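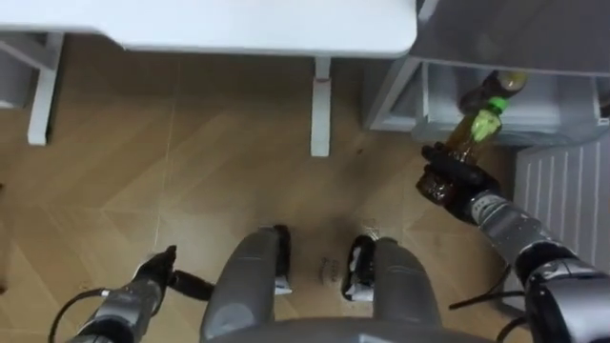
Bottle held below the neck, second bottle on the shelf

Brarken Rule Cards, Household Set
Laminated cards for teams running humanoids in furnished rooms. Each set covers grasping, floor pickup, doors and drawers, and tethered work. Text by Hazem Ragab, revised 7 September 2022. 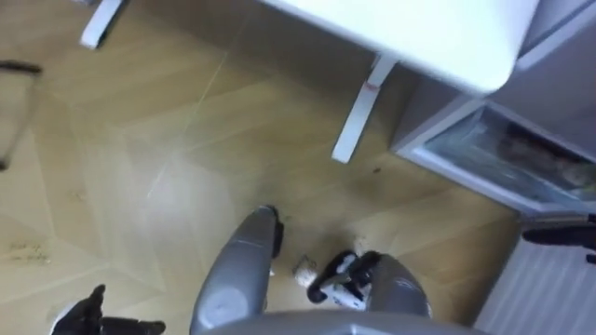
Floor pickup, small white item in the right gripper

Cards 1 and 2: keep people out of arm's reach while the arms are powered. Stop the arms before anyone picks up a dropped item by hand.
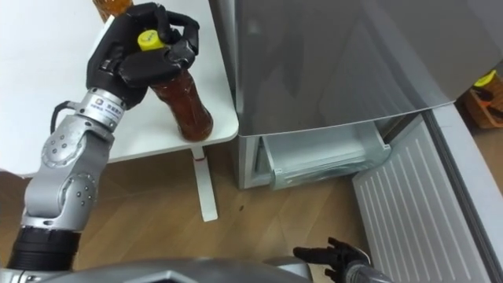

Bottle at the table edge, refrigerator door open

Card 3: set a grip force limit for each container before the run. Check the full swing of any door the robot will work near.
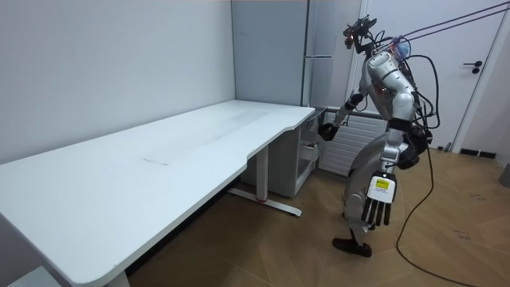
Card 4 deals with tethers and cables. Inspect overhead lines at the start of each shift and log the check. A cable that drops from the hip and curves across the floor, like the long black one here, gets its own line on the checklist.

Pack of 2 sets. Ships from Purkthorpe.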